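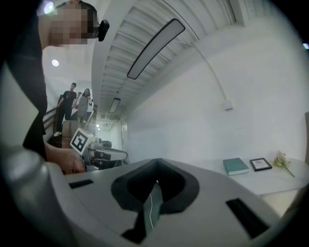 Foot of the stairs, lower room. Dark handrail running diagonally along the side.

16/11/2023, Grirnport annex

Stair access and layout check for the lower room, ahead of the Urquijo delivery.

Handrail first. Runs along the side of the flight on the diagonal. Pulled on it by hand at each bracket. Second bracket from the bottom moves slightly under load; screw turns without biting. Needs a longer screw or a new plug. The others are tight.

Clear width between rail and wall measured at the narrowest point: 1,292 mm. The Jilier cabinets go through upright with the doors off. With the doors on they go through only if tilted, and I would prefer not to tilt them on a stair.

Standing room at the bottom is the weak point. People stop on the last steps to talk and the route closes. Two people side by side are enough to hold up a carry. Proposal: keep 80 cm clear from the bottom step, mark it with floor tape, and move conversations to the far side of the room.

Tread check. Same rise on all steps except the lowest, which is shorter. Probably the floor was raised at some point. The July notes give the finished floor build-up as 200 mm but do not say where it was measured from. I would not use that number until someone finds the drawing.

Ratemden quoted for a contrasting nosing strip on every step. Part 226 in their list, screw-fixed. The glued version was tried on the back stair and lifted at the corners.

To do:
- Refix bracket two, recheck by hand.
- Tape the clear zone.
- Ask Jilier if the doors ship separately.
- Find the floor drawing. Try the flat file before asking the landlord again.
- Order one strip only and fit it to the lowest step.

Lighting over the stairs not checked today. Meter was upstairs and the battery was flat.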